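Salt, Sugar and Shelf Space: Table Sauce Buying Habits in Brimthorpe Households

Student project report, Food and Consumer Studies, second year

1. Purpose of the project

The project set out to establish how households in Brimthorpe choose, store and use bottled table sauces, and whether the nutritional panel on the back of the bottle has any bearing on the choice. Table sauces were selected as the subject as they are bought by nearly every household, are seldom planned for in a weekly budget, and receive little attention in advice on salt and sugar intake.

The work was carried out between February and June. The survey area covered the town centre, the Flomen estate and the two streets of terraced housing behind the former Schwerdtfeger mill.

2. Method

A paper questionnaire was delivered to 601 addresses. Of the forms returned, 500 were complete enough to be used. Forms with no answer to the question on household size were set aside, as were those in which more than one page had been left blank.

The questionnaire asked which sauces were in the house on the day of completion, where they were kept, who had bought them, and at which meals they were used. Respondents were also asked to name the main reason for their last purchase. They were not told beforehand that the project was concerned with salt and sugar, and the covering letter referred only to "food in the home".

A smaller group of 29 households kept a kitchen diary for two weeks. Each diary recorded every use of a bottled sauce, with the amount measured in level teaspoons. The households were given a set of measuring spoons and a printed sheet to be fixed to a cupboard door.

3. Packaging and recognition

The second part of the project considered how a sauce is recognised before its label is read. Shape and colour were treated together. Red was named for tomato ketchup by the great majority of respondents, and brown sauce was the next most readily identified. Mustard and mayonnaise were more often confused when described by colour alone, particularly by older respondents who remembered both being sold in glass jars.

Several respondents remarked that children know the bottle well before they can read the name on it, and that play food sets follow the same colours as the shops.
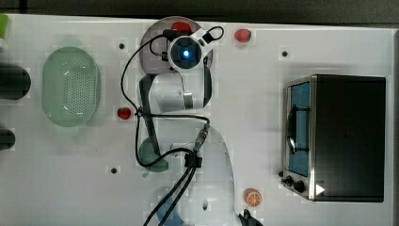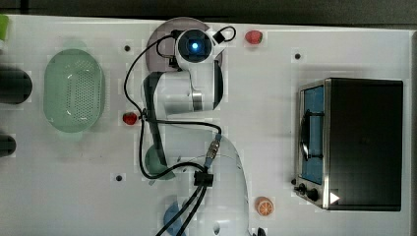
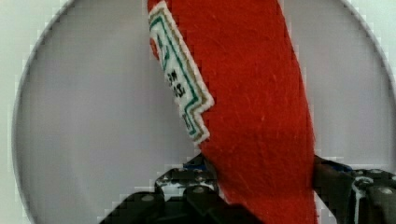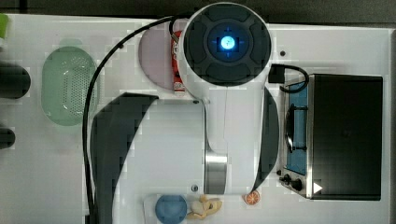
4. Findings

4.1 Reasons for purchase

Habit was the most common reason given for the last purchase, followed by price. The nutritional panel was mentioned by 38 respondents, most of whom had been advised by a doctor or nurse to reduce salt. Respondents on the Flomen estate were more likely to buy a shop's own brand, and those in the terraced streets were more likely to buy the same named brand that their parents had bought.

4.2 Storage

Opinion was divided on whether an opened bottle of ketchup belongs in the refrigerator or the cupboard. Households with children tended to favour the refrigerator. Brown sauce was kept in the cupboard in most homes, even where the label advised otherwise. A number of respondents stated that they had not read the storage advice at all.

4.3 Amounts used

The diaries showed that the amount taken at one meal was often larger than the serving size printed on the bottle. The difference was greatest with squeezable bottles and smallest with glass ones. Use was heaviest at the evening meal and at weekend breakfasts. Three diaries were incomplete in the second week, and their entries for that week were left out of the comparison.

5. Limits of the work

The survey relied on the honesty and memory of those taking part. Diary keepers may have used less sauce than usual while they were measuring it. The survey area has few student houses, and the results should not be applied to the Brusitz side of the river – where most rented rooms are found – without further work.

Prices were noted in two shops only. A planned comparison with the market stalls was dropped when the stalls moved to their summer pitch in May.

6. Recommendations

It is recommended that any later project should weigh bottles at the start and end of the diary period, in addition to the teaspoon record. The question on storage should be divided in two, one part for opened bottles and one for unopened. Shops in the survey area might also be asked whether they would display salt and sugar content on the shelf edge, alongside the price.

A copy of the questionnaire and the blank diary sheet are held with the department office and may be consulted on request.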